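Grelgate Cell, Primadthorpe Site: Progress Report to the Closard Fund
Reporting period ending April

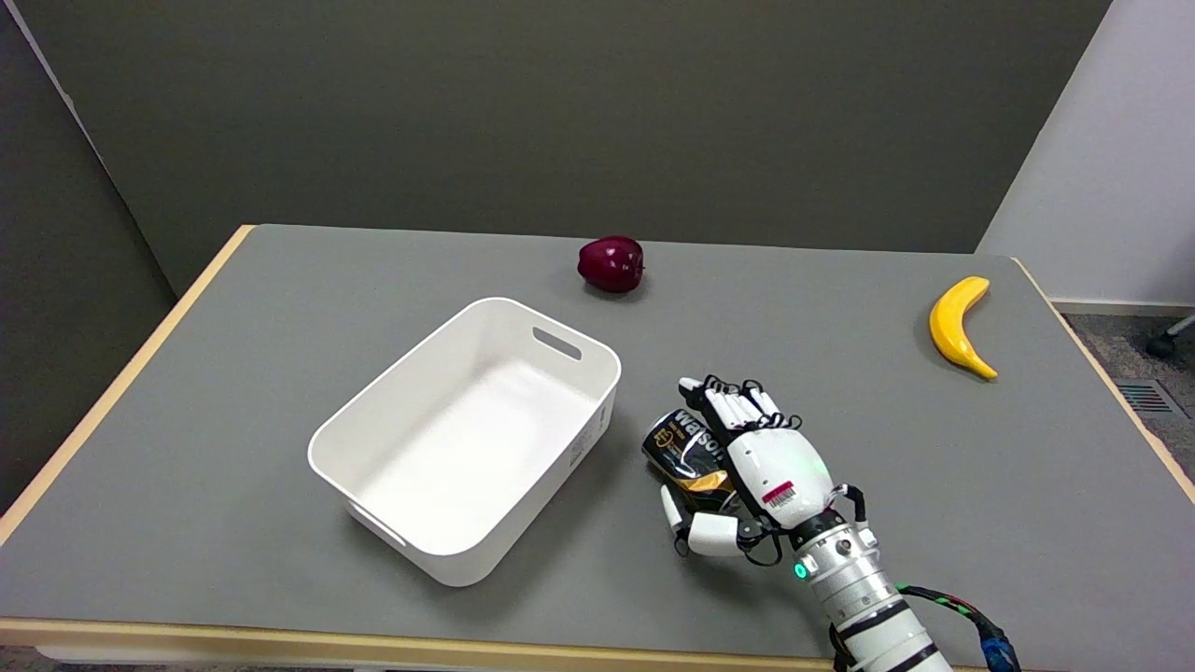 The right hand holding a can beside the bin at the Grelgate table.

Summary

The cell is set up and in daily use. Most of the work this period went into the right hand: finger tendons, thumb calibration and the cable run along the forearm. Two items from the last report are closed. One is still open and needs a decision on spending, which is covered at the end.

Table and work items

We moved the cell to the partitioned corner in the first week of the period. The table is fixed to the floor plate position we marked during the trial, and the arm base has been leveled again after the move. The bin is now a plain white plastic one with handle slots at both ends. The earlier bin was deeper, and the fingers touched the rim on the way in.

The test items are kept simple: a can, an apple and a banana. We chose them for shape. The can checks grip force and thumb placement, the apple checks whether the fingers close evenly, and the banana checks pickup from close to the table surface. We replace the fruit when it gets soft, as a bruised banana gives us different force readings from a firm one.

Hand maintenance

The hand is inspected after every 400 grasps. The operator opens and closes each finger by hand with power off, looks at the tendon lines for fraying, and wipes down the joints. Grasps are logged by the Sima controller, so the inspection comes up as a message on the operator's screen and the cell will not start a new run until it is signed off.

We replaced tendon lines twice this period. Both times the wear was at the same spot, where the line enters the second joint of the index finger. The edge of the guide was rough. We polished it and fitted a new line, and the last two inspections found no marks there. We will keep looking at that joint at every inspection through the next period.

The thumb lost its zero position after a controller update. It closed too early and pushed the can out of the grip. Recalibrating took most of a day the first time — the written procedure left out the step where the wrist has to be parked first. The procedure has been rewritten and the same job now takes 15 minutes.

Every hand now has a barcode label on the back. Scanning it brings up the service record, so we no longer depend on the paper sheet that used to hang by the door.

Cables

The cable bundle on the forearm was the main cause of stops in the last report. It was too tight at full wrist rotation and pulled on the connector. We rerouted it along the side of the arm with more slack and added a clamp near the base. We have had no stops from this cause after the change. The bundle still needs to be checked by eye at the start of each shift, and that line has been added to the startup list.

Test results

The acceptance run was 50 pick-and-place cycles with the can, without an operator stepping in. The cell passed on the second attempt. The first attempt was stopped when the can slipped, which we traced to the thumb problem described above. The apple and banana runs have been started but are not complete, and we will report them next time.

Open item

We have no spare hand on site. When tendon lines are replaced, the cell is down until the work is finished and the calibration has been checked. We are asking to move money from the travel line, which is underspent, to buy one spare hand and a set of tendon lines. The quote is attached as a separate file. Delivery is quoted at 15 working days from the order.

Next period

Finish the apple and banana runs. Train a second operator on calibration. Write up the cable change so that it can be copied on the other arm at Primadthorpe.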